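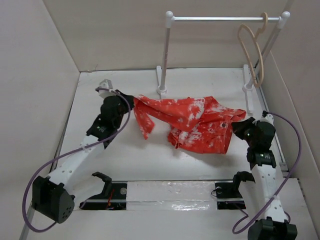
Saturday, late morning, and I am finally doing the budget for the second station. I've wanted to write that sentence since spring! Mebrat says I can have 2000 for the whole thing, which sounds like a fortune if you've been fixing things with leftover screws and sounds like nothing if you've ever looked up the price of a decent pair of arms. So the plan is to spend on what moves and save on everything that just stands there. The rack, for one. A rod between two white posts with flat feet and a couple of beige hangers on it is all the garment side needs, and I refuse to pay for anything fancier. Same with the walls: plain light gray on three sides again, because that has been a lovely calm background for a loud red shirt with white splotches all over it, and paint is cheap.

The arms are where the money goes. I went through the Kubo list twice over breakfast and then again with the coffee, which is when I noticed that the wrist mounts aren't included in the arm kit. They were on a separate page, of course. 509 for the kit with mounts, and that's the price per arm, so a pair eats just over half of the pot before I've bought a single cable. I wrote it on the back of the envelope from Mida and stared at it for a bit. Then I felt fine about it. A pair of arms that can hold a shirt by both ends is the entire point of the station!

Desta thinks we should buy one arm now and one in December. I can see the sense in it (he is always the one who ends up moving money around), but one arm would teach us so little about clothes. Things that are stiff, sure, go ahead with one. A shirt is a two-handed job at home and I can't see why it would be a one-handed job here. I told him I'd rather wait until December and buy both together. He said he'd think about it, and then he asked me what I'd do about spares, and I didn't have a good answer, so that's on the list too.

Spares, then. Motors first, one of each size. Gripper fingers second, several sets. Cable third, and I want longer runs this time so that nothing has to be rerouted when we shift a base a little to the left.
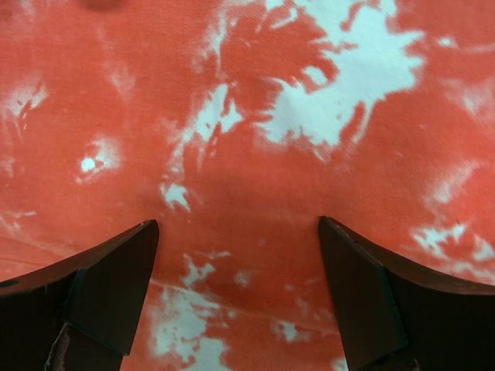 Pichit rang at noon about the fingers. He can print them at his place for the cost of the material, and he's keen to try a tip with a softer face on it. I'm so pleased about this. Ready-made sets were going to be 13 each, and we'd want a drawer full. He wants a drawing by the end of next week and I said yes before checking whether I still have the old file. (I do. It was in the folder called "misc new," next to the other one called "misc.")

The other good news is the table. Widatwood have an offcut top in white that's nearly the right size, and Tekle drove past and measured it for me with his own tape – bless him, he sent the numbers in centimeters and then again in inches in case I was in an inches mood. It needs a few centimeters off one side. They'll cut it for free if we collect it ourselves, so that's another line on the sheet that I've been able to shrink. I had put down a much bigger amount for the table, copied from the last budget without thinking.

What I haven't settled is the cameras. Part of me wants to buy better ones for the new station and leave the first as it is. The more careful part says that if the two stations don't match, we'll spend all winter wondering whether a difference comes from the arms or the lenses. Wondimu is firmly in the matching camp. He wrote me a long message on the subject, with headings, and he's right, so it will be the same model again in the same spots, one fixed and one on each wrist. 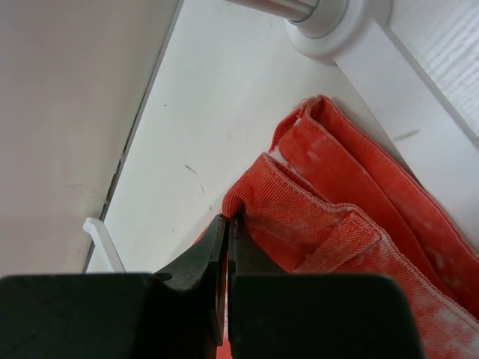

I keep coming back to the wrist cameras as the best money in the whole plan. They cost less than the table would have, and I'd cut almost anything else first. With a fixed view alone I'd know that an arm had gone to the cloth and not much more. From the wrist I can see the two tips closed on the folded edge, the stitching along the hem, even the diagonal weave. That's the level where all our questions are! Is it holding one layer or two, is it on the hem or beside it. So two wrist cameras plus one for the shelf, and if Destik still sell them in threes I'll take a pack and be happy.

Lunch was bread and the end of the lentils, standing up, with the laptop on the windowsill.

Afternoon. I've added it all up and I'm over. Not horribly over. The second power supply did it, and the clamps, which I'd forgotten completely until I walked past the ones we have. I could take the clamps from the old bench, I suppose, but then the old bench has no clamps, and Tekle uses that bench. I moved the paint to my own pocket and cut one set of motors from the spares, and that brought me back under 2000 with a tiny bit left for screws. Wondimu won't love the missing motors. I'll show him the sheet before Mebrat sees it so he can argue with me in private.

Still to do: ask Kubo whether the price holds if we order both arms at once, find out how long delivery is, send Pichit his drawing, borrow a car that fits a tabletop.

I also want to buy more shirts, thick ones and thin ones and something with really awkward buttons. I've put down a small amount under "materials" and I intend to have a very good time at the secondhand market with it.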